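Unplanned stop on the Ummont dismantling cell

In October the arm on our Ummont cell halted with a protective stop while lowering towards a desktop tower. It had completed 1,460 cycles before the fault was logged. No one was hurt.
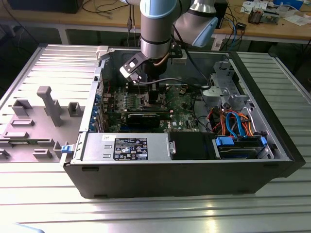

Posted by the author, Cell Safety Lead, Stakgate

The controller recorded a downward force above the permitted limit. Our review found that the height value for the tower had been entered wrongly - an error of 2 mm - and that the check meant to catch it had been switched off during servicing. Some 700 cycles had been run in that state.

The check has been restored and can no longer be disabled without a second signature. Work on the Noler line remains suspended.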